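Ticket: Belt creeping sideways on the sorting conveyor, parts landing short of the bins
Site: Huvstead, small parts room
Opened by: Marcelle Bailly
Status: Closed, then reopened by me, then closed again (sorry)

First entry, 8:10

Hi all, me again! I'm putting this one in as a proper ticket because last time I just told Renaud in the hallway and then neither of us wrote anything down and I had to figure the whole thing out from scratch.

So, the green belt in the small parts room is drifting. When you start it up it looks perfectly happy, and then over ten minutes or so it creeps toward the wall side until it's rubbing the back rail. You can hear it before you can see it, a kind of dry whisper, and then a squeak once per turn. The squeak is the belt joint going by, I'm pretty sure of that now.

The other half of the problem is the bins. The square white brackets (the ones with the big round hole, part 43 on the Callodcombe list) are supposed to come off the belt and end up in the blue bins along the front. Since the belt started wandering, I keep finding them on the floor between the support leg and the first bin. It isn't a lot of them, but it's enough that I've been crawling around under there in my good pants.

Things I've already tried, so you don't have to ask:

Turned it off and on. Yes, I know. No change.
Wiped the belt down with a barely damp cloth and let it dry over lunch. It picked up plenty of gray dust, but the drift was the same.
Slowed it from 50 to 10 on the dial. At 10 it takes forever to drift but it still gets there.
Pushed the bins closer to the frame. Fewer brackets on the floor, same noise.

Second entry, 9:35

Elora wrote back and asked whether the brackets sit flat or stand up when they're on the belt, because a part that stands on edge can tip when the belt rubs and shudders. Good question! They do both. Plenty of them lie down on their face, but one that gets set on its edge will stay that way, since the edges are nice and square.

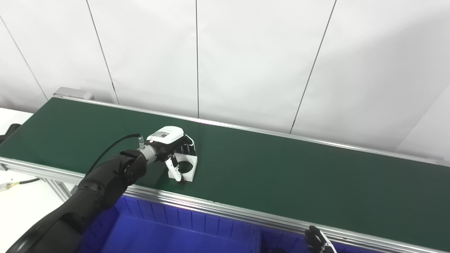

Part 43 standing on edge on the belt, with the blue bins below the front rail.

She thinks that explains the floor. A bracket on its edge is taller, so when the belt jerks at the joint it goes over, and if it's near the front it can roll off on a corner and miss the rim. I hadn't put those two things together at all, I thought I had two separate problems.

She also wanted to know if the frame is level. I said of course it is, it's been there since before I started. Then I went and put the long level on it and, well. It's out. The right end is lower than the left, more than I'd have guessed from standing next to it. I checked it again with the level flipped around in case the level was the liar. Same answer.

Third entry, 11:20

Talked to Renaud on the phone. His order of business, which I'm copying in here so I'll find it next time:

1. Stop the belt, unplug it, take everything off the belt and away from the rollers.
2. Level the frame first. Don't touch the tracking screws until that's done, or you'll be chasing it all day.
3. Then turn the tracking screw on the side the belt is drifting toward, a quarter turn at a time, and run it for a few minutes between turns.
4. Write down how many turns you did. (He said this one twice.)

The feet on our frame are the threaded kind with a lock nut, and two of the lock nuts were just finger tight. I don't know who did that and I'm choosing not to wonder if it was me in April when we moved it over to make room for the label printer.

Cleared the belt off before I started. I also got my light down along the green and went over it slowly looking for cuts or fraying, and didn't find any, so I'm not ordering a new belt on this ticket no matter how much the Callodcombe catalog wants me to.

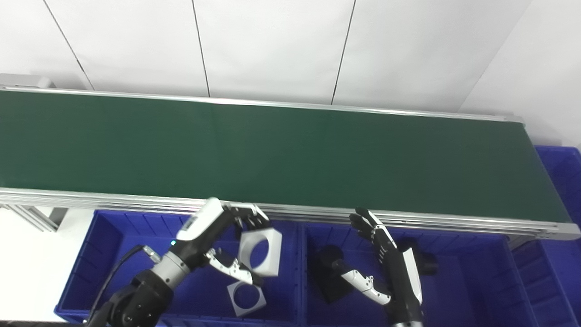

Belt cleared for the check, bins back under the front rail.

Fourth entry, 2:15

Leveling took way longer than it should have. The lock nuts at the low end were fine once I got a wrench on them, but the one at the back by the wall has about an inch of space and I skinned two knuckles on it. If anybody is ever in there with a short wrench, please leave it in the drawer.

After leveling, the drift was maybe half what it had been. Then 4 quarter turns on the wall side screw, running it between each one, and by the last one the belt was sitting where it should and staying there. Ran it at 50 for the rest of the hour. No whisper, no squeak. Closing this!

Fifth entry, 3:40

Reopening, sorry. The belt is fine but I found two more brackets on the floor.

Went and looked, and it's the bins. I'd pulled them forward to get at the feet and when I pushed them back I left a gap between the left one and the frame. Moved them in so the rims tuck right up by the front rail, side by side. Sent a tray of brackets through and every one of them went in, the tippy ones too.

Elora suggests a strip of tape on the surface under the bins so whoever moves them knows where they go back to. I like it. I only have yellow, so yellow it is.

Sixth entry, 4:50

Still tracking straight, floor is clean. Closed for real this time. Total on the tracking screw was one full turn, wall side, clockwise (there you go, Renaud). I'd like to look at the lock nuts again in a month and I've put a note on my calendar. Also still want that short wrench.

Marcelle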